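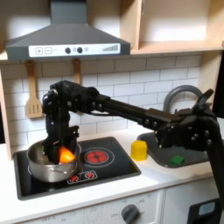 Stainless saucepan on a black cooktop, white counter

tinytown_cook
Posted March 2018
OK so we're redoing the kitchen in our Vesbridge rental (landlord pays half, yay!) and I've talked myself into induction plus a dark sink. My husband wants to keep gas and says I'm going to miss it. The Calora I like is 30 inches wide and I'd have 11 inches of counter left on one side. Is that enough to put a cutting board down? Has anyone lived with this combo?

oldpilotlight
Your husband is right. I had induction for nine months and went back to gas. Half my pans wouldn't work on it and the buzzing drove me nuts. Also 11 inches is a joke, you'll be chopping on the table.

marzipanic
Ha, I chop on 11 inches every night and still have all my fingers. The buzzing is mostly cheap pans! Take a fridge magnet to the store with you, if it sticks you're good. I got a heavy saucepan at Hegedűs for 55 dollars and it hardly makes a sound.

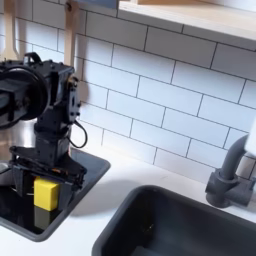 tinytown_cook
The sink is the part I keep going back and forth on. I love a dark gray basin set into a white counter, but I'm scared of hard water marks, and ours is awful. And the bottom is so glossy on this kind that even a little yellow block gets its own reflection under it, so I can just imagine what every crumb and spot would look like. Is matte any better??

marzipanic
Matte hides spots but grabs tea stains. Pick your poison. I wipe mine with vinegar when I remember, so not often.

oldpilotlight
Or get plain steel and stop wiping. And whatever you cook on, spend the money on the hood. I cheaped out on mine and the whole upstairs smelled like onions 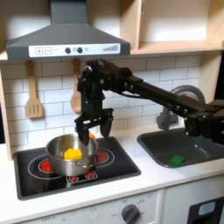
for days every time I made soup. Vent it outside if the landlord will let you.

tinytown_cook
Venting outside is a no, I already asked. Steel sink is growing on me though, don't tell my husband. Next fight is stools, he wants the Medisitz ones and I think they look like a dentist's office.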